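Tuvier
About us

Who we are
Tuvier is a contract engineering company. We design, build and test handling equipment for soft goods: towels, sheets, garments, surgical drapes, bagged linen and anything else that changes shape when it is picked up. Our customers are commercial laundries, textile recyclers and the machine builders who supply them.

The company was started by Demetrius Rosenthal, who had spent his earlier career on conveyor controls for a laundry machinery maker and left to work on the one station his employer had never managed to automate, the sorting table. He is still technical director and still writes the acceptance test for every system we ship. We employ 30 people on a single site, the Lundgren building, which holds the offices, the machine shop and the demonstration hall.

What we do
Our work falls into two parts. The larger part is complete sorting and feeding cells, supplied under the Clellance name. A Clellance cell takes mixed items from a belt or a table, separates them and places them singly at the next machine. The smaller part is evaluation work, in which a customer sends us a quantity of their own textiles and we report on which items can be handled, by which type of hand, and at what rate.

Evaluation usually comes first. We do not quote for a cell until we have handled the customer's own goods, and a fair number of evaluations end with a recommendation to leave a station manual. Heavily tangled loads with long ties or straps are the most common reason.

The April open day
Once a year, in April, we open the demonstration hall to customers, suppliers, college groups and anyone from the town who has registered beforehand. The doors open at 10 in the morning and the last demonstration starts at 3 in the afternoon. Visitors are taken through in groups of up to 40. Each group spends the first part of the visit at the evaluation bench and the second part at a Clellance cell running at normal production speed.

The bench is the part that draws most questions. It is slow compared with the cell, and it is run one item at a time so that the approach, the grasp and the lift can be followed separately. The item used most often is also the simplest to describe: a light cloth and a dark cloth placed together on a light surface, with some overlap. The hand has to take one and leave the other.

Two difficulties are pointed out to visitors at this stage. The first is that a white cloth on a pale surface has very little contrast, so its outline has to be worked out largely from shading in the folds. The second is that overlap hides edges. Where the upper cloth covers the lower one, the control software must decide which visible edge belongs to which item, and a wrong decision generally means that both come up together.

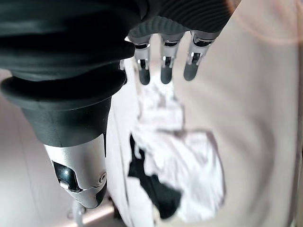

Evaluation bench: fingers above a white cloth, with black fabric tucked into its left side.

The fingers are brought in from directly above and stopped short of the material before closing. Stopping short gives the software a last chance to correct the position -- a cloth that has already been touched has usually moved, and the earlier estimate of its folds is then of limited use. Closing force is set low to begin with and raised only if the item slips during the lift.

Every bench attempt is logged as single, double or miss. A double is counted as a failure even if the wanted item is one of the two. We hold to this because a double at a sorting station sends an item into the wrong wash category, and one dark item in a white load costs the laundry more than a missed pick. The running log is displayed on a screen beside the bench during the open day, failures included.

Groups then move to the cell, which is rated at 700 items per hour on flat work such as napkins and hand towels. The rate for mixed garments is lower and depends on the load, and we give figures for it only after an evaluation.

Software and partners
Planning and grasp selection run on Zelent, our own control package, which has been through 3 major versions. The current version keeps a record of each attempt so that a customer's engineers can replay a stoppage and see what the system believed at the time. Zelent is supplied with every cell and is not sold separately. Electrical panels and guarding are made in our own shop. Castings and belts are bought in.

Visiting us
Outside the open day, customers may visit the demonstration hall by appointment. We ask for two weeks' notice if you would like to see your own textiles on the bench, and for the items to be sent clean and dry in a sealed bag marked with the company name. Closed shoes are required in the hall. Long scarves and lanyards should be left at reception.

College groups are welcome during term. Please state the course and level when booking -- the talk given to a maintenance class differs a good deal from the one given to a controls class. Parking is at the rear of the Lundgren building, and the step-free entrance is on the same side.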